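Wornberg bench notebook – arm 2, pot handling
8 Mar 2018

I meant to write this up before lunch and then spent lunch on it as well, so apologies if it rambles a bit. The short version for anybody coming in after me: arm 2 had a protective stop during the handle approach, it is running again at reduced speed, and please don't put the speed back up until you have read to the end of this page.

We were on the Kumsa task set, the one where the arm comes in low beside the pot, lines up with the end of the handle and closes on it. The first part of the morning was lovely, I was quite pleased with myself. Then on run 237 the wrist turned the wrong way on the approach, a good fast swing, and the controller tripped on joint torque before the fingers got anywhere near the handle. Nothing hit anything. I was standing outside the tape with the stop button in my hand, which is where we all should be, and I will admit I pressed it as well even though the arm had already quit.

My first thought was the gripper cable again, as we've had trouble with it catching at the elbow. I took the cover off, wiggled everything, put on a fresh tie and found nothing at all wrong with it. Sorry, cable.

After that I brought the arm back to the approach pose by hand guiding, very slowly, and left it parked there while I went through the log.

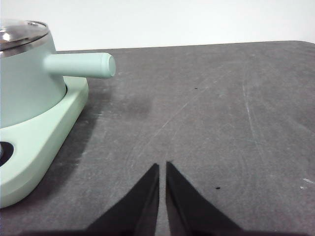

Approach pose, wrist camera. Fingers nearly closed, handle up and to the left.

The log was more helpful than I expected. The wrist joint was reading 329 degrees at the start of the approach, and the planner asked for a pose that it could reach either by a small move back or by going nearly all the way round past the limit. It picked the long way. The soft limit should have refused that, and it didn't, so I went looking in the config and found the limit for that joint set to 384. That number belongs to the Skurunia wrist, the one we sent back to Clestthorpe in the winter. When the wrists were swapped the old joint file stayed behind. I did part of that swap myself, so I'm not pointing at anyone here – it's a very easy line to miss and the file names are nearly the same.

What I've done so far:
Put the right joint file on arm 2 and power cycled the controller.
Renamed the Skurunia file so it can't be loaded by accident.
Set the speed to the lowest teaching setting.
Ran the approach a few times with the pot moved well out of reach, and the wrist took the short way each time.

What I haven't done is check arm 1, and I would be very grateful if whoever is in next could open its joint file before powering it up. I also don't like that the torque trip was the only thing that caught this. I would like the planner to throw out any wrist move over half a turn on this task, and I'll write that in once I've had some tea and can read my own code.

The fingers look fine to me but I haven't put the gauge on them yet. Gauge is in the drawer under the vise.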